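Print | E-mail | 7 shares

Vestwood Town Council, audit panel, January minutes

Slavica Radulović opened at 7 p.m. and asked how draft payment records for the Wusarard bridge fund reached the Plollell paper. Staff had no log of copies made. 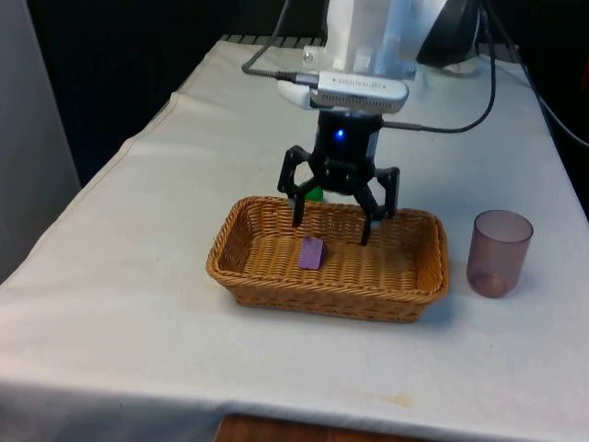 Who had access to the draft? Council staff and the Berisha audit office, 15 people in all.

Radymyr Hnatiuk moved to number all future drafts. Carried.

2 comments

tessk: Publish the payments already.

old_ward5: Agree. 40 pages and no totals.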